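The Lake at Turdale

In the year when the lake at Turdale became green, I was the youngest person in the field station and I had the smallest boat. Every Tuesday at six in the morning I rowed out to the buoy, let down the net, and pulled it up slowly, as I was taught. Then I washed the catch into a bottle and wrote the depth on the label with a pencil.

My supervisor had come from Plaltudska many years before me. She spoke little in the mornings. She put one drop under the microscope and moved aside so that I could look. "Water fleas," she said. "Count them until you dream about them."

I counted, and I did dream about them. In May there were over 300 in a sample. In June there were 40. On the first Tuesday of July I found 19, and I counted again, and it was again 19.

"Maybe I have lost some," I said.

"Maybe," she said. "Or maybe the perch ate them."

We had a letter from the office in Matham. They wanted to close the station after the summer and send the samples to the Wainwright building, where everything was newer. She read it standing at the window and put it under the sugar bowl.

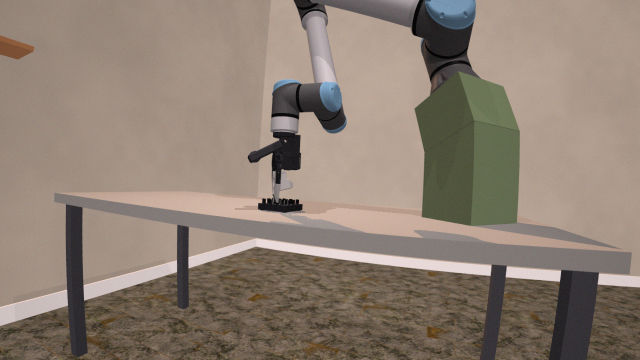 The next week she came with me in the boat, although her knees were bad. It was very quiet. She held the rope herself and I could see that her hands remembered each meter of it. When the net came up, she lifted the bottle against the light for a long time.

"How many?" I asked.

"I can see 3," she said. "Row back. We will look properly."

I rowed, and she kept the bottle inside her coat, out of the sun.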